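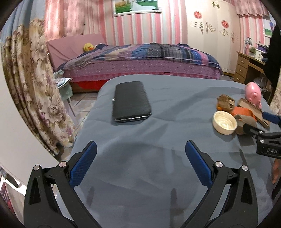 Slide 1. Black case with silver clasp, on a cloth-covered table.

Household Storage and the Small Home: Speaker Notes
Netham Housing Association, Resident Services Division
Spring briefing for building managers and resident advisors

Opening

Good morning, and welcome. On behalf of the Resident Services Division, I would like to thank the building managers who have arranged cover in order to attend. The session will last until 11:30, with a short break after the section on shared storage. Printed copies of the policy are at the back of the room.

The subject this morning is storage in small homes. It is a subject the Association has treated for many years as a private matter between residents and their closets. The survey we completed last year has led us to take a different view, and the revised guidance, which takes effect in May, reflects that.

(Pause for late arrivals. Confirm that those at the back can hear.)

What the survey asked

The Association wrote to every household in the Netham and Suksawat buildings. We received 661 completed forms. Residents were asked where they keep items they use less than once a month, whether they had given up the use of any part of their home in order to store things, and whether they knew what storage their lease entitled them to.

The third question produced the most useful answers. A large share of residents did not know that their lease includes a basement locker. Several had been paying for commercial storage while a locker assigned to their unit stood locked and unclaimed. In the Suksawat buildings, where the lockers were renumbered after the boiler work, the locker numbers on the lease no longer matched the numbers on the doors. That has been corrected, and a table of old and new numbers is in your packet.

Residents also wrote at length in the comments box. The bedroom came up more than any other room. People described beds that could be reached from one side only, closets that opened partway, and tables brought in for one task that then stayed for years.

(Do not read individual comments aloud. The forms were submitted in confidence.)

Where the pressure falls

I would ask managers to keep three groups in mind.

The first is households that have moved from a larger unit to a smaller one. They arrive with the contents of the former home and usually have 6 weeks of priority help from our office. After that period our contact with them falls away sharply. We propose to add a visit at the end of the first season.

The second is residents who work from home. Their equipment and paper files have to go somewhere, and our older floor plans made no allowance for them. Under the revised guidance, a resident may ask for a wall shelf to be fitted without filing a full alteration request. The shelf must be fixed by Association staff.

The third is older residents, for whom the question is chiefly one of safety. Items kept on the floor or above shoulder height are a hazard. Advisors should raise the matter gently and should never move a resident's belongings without clear permission given at the time.

The revised guidance

Please turn to page 2 of the packet. I will go through the main changes in order.

Hallways and landings. The rule has not changed. Nothing may be stored in a common hallway at any hour. What has changed is the notice. Residents will now receive a written reminder and a telephone call before any item is removed, and removed items will be held at the Hitutum depot until they are claimed or the holding period ends.

Basement lockers. Every household will be invited to view its locker with a member of staff. Lockers may not hold fuel, paint, food, or batteries that have been taken out of equipment. A locker may be exchanged between two households if both sign the form.

Inside the home. The Association does not set rules on how a resident arranges a room. Two limits apply. The path from the bed to the door must be clear enough to walk in the dark, and radiators must not be covered.

Requests for additional space. These will be decided by the building manager and no longer by the division. An appeal may be made in writing, and the division will reply in writing.

(Allow time here. In earlier briefings managers asked about bicycles. Bicycles are covered in a separate policy, and questions should be directed to the front office.)

Break

Coffee and tea are in the side room. Please return promptly.

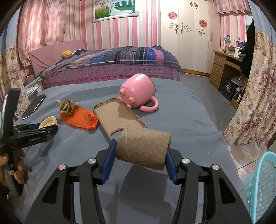

Slide 2. Cardboard tube, one of the everyday items covered under sorting and disposal.

Sorting and disposal

Welcome back. The second part of the session deals with what leaves the home.

Much of what fills a small home is packaging. Residents told us that they keep boxes in case an item must be returned, and tubes and sheets of card because they seem too useful to throw away. Advisors may suggest a simple practice: packaging is kept until the return period has passed, and then it goes to the paper bin. Clean cardboard of any shape is accepted in the blue-lidded bins at all sites. Card that is soaked with oil or food goes in general waste.

Large items are collected by appointment. The collection service, Plurko, is available to all tenants at no charge, and bookings are made through the manager's office. Managers should please stop accepting items left beside the bins on the understanding that someone will book them in later. At the Netham east building this practice led to a blocked fire door, and the correspondence that followed occupied the division for much of the winter.

Items in good condition may be taken to the exchange room. The room is open during office hours. Electrical goods must be tested by staff before they are placed on the shelves, and mattresses and car seats cannot be taken under any circumstances.

Papers and keepsakes

A short word on papers. Many residents hold on to every letter they have received from us. They need not do so. The current lease, the most recent rent statement, and any letter concerning a dispute should be kept. Copies of all other letters are held on file and can be printed on request.

With regard to keepsakes, advisors should offer no opinion. If a resident asks for help, the advisor may provide a labeled box and a list of what it contains. It is for the resident to decide what goes into it and where it is kept.

Costs and schedule

The division has set aside $500 per building for shelving brackets, labels, and locker repairs. Managers may spend this sum without prior approval, provided that receipts reach the office by the end of the quarter. Unspent amounts cannot be carried over. Larger repairs remain with the maintenance budget.

Locker viewings begin in the Suksawat buildings and will then move to Netham. A draft letter to residents is in the packet. Please add your building's office hours and telephone number before it is sent, and check the spelling of the street name on the Suksawat version, which was wrong in the first printing.

Questions

(Take questions from the floor. If asked about rent for a second locker, state that no decision has been made. If asked about the courtyard sheds, refer to the site plan on page 11.)

Closing

Thank you for your attention and for the care with which many of you helped residents to complete the survey. Please sign the attendance sheet before leaving, and return any borrowed locker keys to the front desk.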